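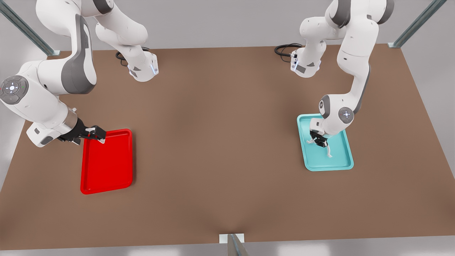
Aisyah Hartono asked after the last session whether the two arms could share one grasp routine with the sign of the x offset flipped. They can for the approach. They cannot for the lift, as the joint limits of the wrist are not mirrored in the Gotera model file. Keep two lift routines and one approach routine.

Robot Manipulation, Handout 4: Trays, Rims and Two Arms
Issued 26 September 2020
Notes by Danang Simanjuntak

4.1 Task
Each pair programs the simulated cell to take hold of a tray by its rim, raise it 80 mm, hold it level and set it down. The right arm takes the red tray and the left arm takes the teal tray. Get one arm working before you start the other.

4.2 Frames
All poses are given in the table frame. Left and right mean the robot's left and right. With the overview camera facing the bases, the right arm appears on the left of the view. Most sign errors in the March submissions came from this.

4.3 Approach
Place the pre-grasp pose 20 mm from the rim, measured along the approach axis. Open the fingers before the final move. A raised rim needs one finger on each side of it; a pose over the flat floor of the tray gives nothing to close on. Read the tray pose again after any contact, as a light knock is enough to turn it.

4.4 Wrist view
The wrist view is used for the last correction only. The rim shows as a straight line against the table, and its slope gives the yaw error. Fit the line to the outer edge. The inner lip can be bright under the default light and will pull the fit inwards.
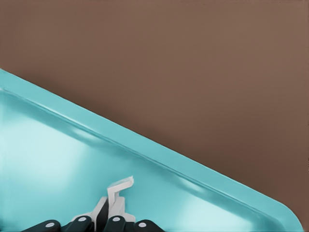
Fig. 2. Close view of the teal tray, gripper over the tray floor.

4.5 Logging
Log joint positions, finger width and tray pose for 1000 steps per trial. Name the file with your pair code and the arm. Trials with missing steps are not marked.

4.6 Reading
Govindasamy, chapter 2, on contact and friction. The Stundach notes on line fitting are optional.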